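This is the data card for the Tutgate Recipe Box, a collection of handwritten and typed recipe cards copied out as plain text. It was last revised on May 15, 2019. If you only came for the files, skip down to "What's in the folder," but if you have a little time I'd love for you to read the rest, as old recipes can be slippery things and a few of my choices won't make sense without some background.

## Where the cards came from

The cards came out of 2 tin boxes that sat for years in a church kitchen in Tutgate. When the kitchen was being painted I asked if I could take them home and type them up, and I was told to go right ahead (and to please bring back the one for lemon bars, which I did!). Later on a cousin in Brirkotby mailed me an envelope of clippings and cards from the same families, and those are in here too, kept in their own folder so you can tell them apart.

Most of the recipes are for baking. There are a great many quick breads, plenty of bar cookies, a long run of pickles and relishes, and a smaller group of suppers that lean hard on canned soup. I have a soft spot for the suppers and I hope somebody cooks from them.

## What's in the folder

- `cards/` holds one text file per card from the Tutgate boxes
- `envelope/` holds one text file per item from Brirkotby
- `index.csv` lists every recipe with its title, category, oven temperature and yield
- `notes.md` is my running list of puzzles, some solved and some not

Each line of the index has 6 columns:

| Column | What it holds |
|---|---|
| `id` | A short name for the card, such as `bread-zucchini-b` |
| `title` | The title just as written, misspellings and all |
| `category` | One of 12 categories, listed at the top of `notes.md` |
| `oven` | Degrees Fahrenheit, or the cook's own word ("slow," "quick") |
| `yield` | As written, or left blank |
| `tested` | `yes` if I have cooked it myself, otherwise `no` |

## How I typed them up

I copied every card the way it was written. If the cook wrote "oleo," it says oleo. If she left the sugar out of the ingredient list and then told you to beat it in with the eggs, it's still missing from the list, and I put a note in square brackets at the bottom of the file. Anything in square brackets is mine, and anything outside of them belongs to the card.

Fractions gave me the most trouble by far. A faded 1/2 and a faded 1/3 look very much alike in pencil, and with baking soda that can make for an unhappy afternoon. Where I couldn't settle it I wrote both, like this:

```
[1/2 or 1/3] tsp soda
```

Please don't "fix" these in your own copy without baking the thing first. I did that with a gingerbread early on and had to go back and undo it, and I still have the pan to prove it.

Stains took a lot of patience too. Vanilla and molasses soak right into card stock, and a few lines could only be worked out by comparing them with another card for the same dish. Those lines carry the tag `[from sister card]`, followed by the short name of the card I borrowed from.

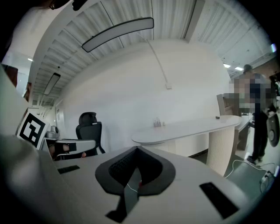

## Repeats and near repeats

You'll find the same recipe turning up more than once, and I left them all in on purpose. The zucchini breads are the best case of it: one uses oil, another uses melted butter, and a third adds crushed pineapple and calls itself something else entirely. I think the small changes are half the fun. If you want a single version of each dish, sort the index by title and take the one marked `tested`.

## Things to be careful about

The canning and pickling recipes are here as a record of how people cooked. Many of them skip steps that we would now call basic safety, and the processing times are often missing altogether. Enjoy reading them, and please follow a current canning guide when you get out the jars.

Can and package sizes have also changed over the years. When a card says "1 can" with no size, I left it alone, and I only made a guess in brackets where I had cooked the dish and was happy with how it came out.

## Using and sharing

You're welcome to print the recipes, cook from them, tuck them into a family cookbook or hand them around at a reunion. I'd ask only that you keep the bracketed notes with the text. If you can read a word that I couldn't, send it along with the card's short name and I'll add it to the next revision, which I hope to have ready in September, once the tomatoes are done.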